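Plastic Bowls, Basins and Speckled Surfaces

Posted February 2, 2024

I have a soft spot for cheap plastic bowls. They bounce, they stack, and you can hand one to a toddler without holding your breath. But they do get grubby in ways that china doesn't, and after a whole winter of soup and tomato sauce mine were looking pretty sad, so here's what I've been doing.

Brown smudges in the bottom

Try baking soda first. I put up to 2 spoonfuls in the bowl, add just enough water to make a paste and leave it alone while I have my coffee. Then a soft sponge, never the green scrubby side (I ruined a lovely yellow one that way and I'm still cross about it). If the smudge is old and greasy, wipe it with a little cooking oil on a paper towel before the soap goes anywhere near it. Sounds backward, works for me!
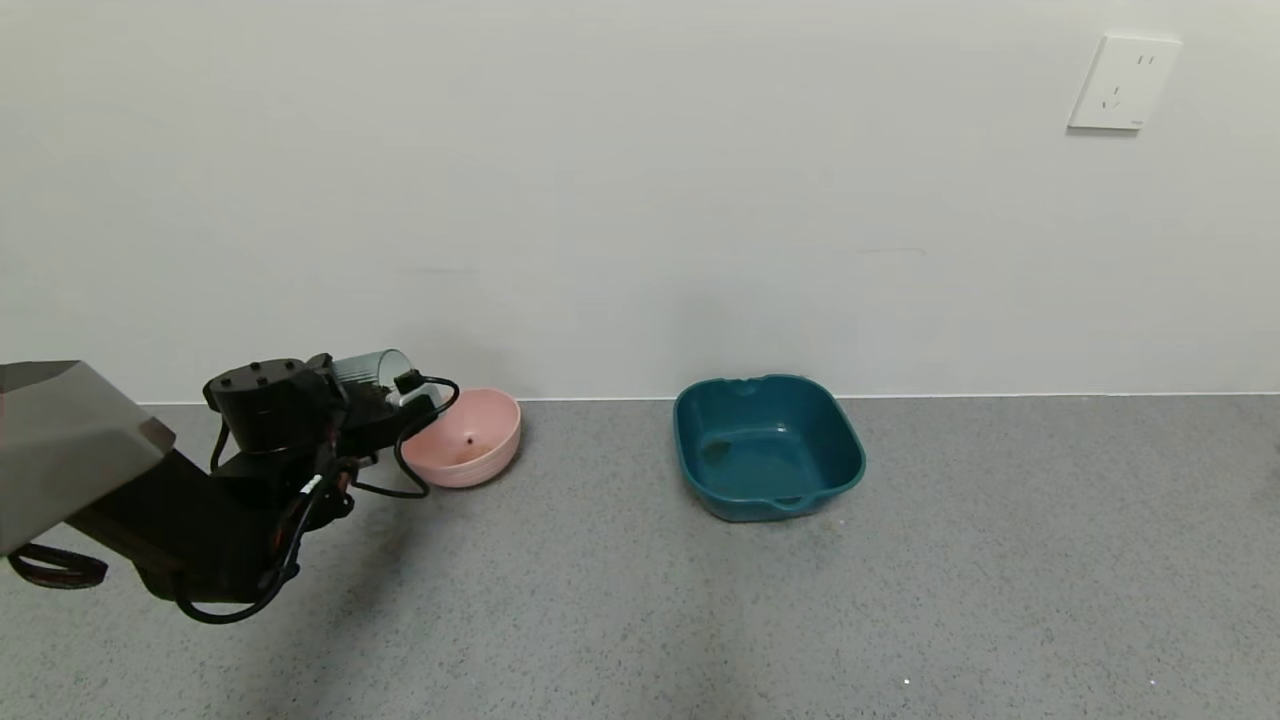 Pink bowl against the wall, teal basin to the right, pale blue cup at the rim.

Cups with ribbing are the fussy ones. Gunk sits in the grooves and see-through plastic shows every bit of it, so I keep an old toothbrush by the sink and go around each ridge. My neighbor Archana swears by denture tablets – one in a cup of warm water overnight. I tried it and she's right.

A square basin is handy for soaking the whole lot at once. Mine needs its corners wiped by hand afterward.

Speckled gray surfaces

Oh, I love a speckled surface and I also don't trust it one bit. All those tiny black and brown flecks, and half the time I can't tell a fleck from a coffee ground. Run your palm over it, dry, before you spray anything. Crumbs roll and flecks don't. For streaks on a shiny finish, get your head down low and look across toward the light, then buff with a dry cloth until the smear is gone. And do the seam along the wall with a cotton swab – mine was filthy in October.

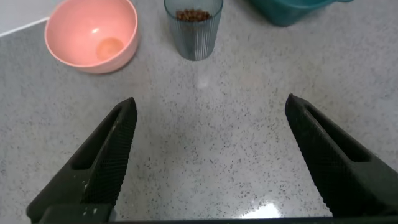
Putting it all away

Dry everything properly before stacking. I turn bowls upside down on a towel and leave them until after supper, and cups go on their sides so the air gets in.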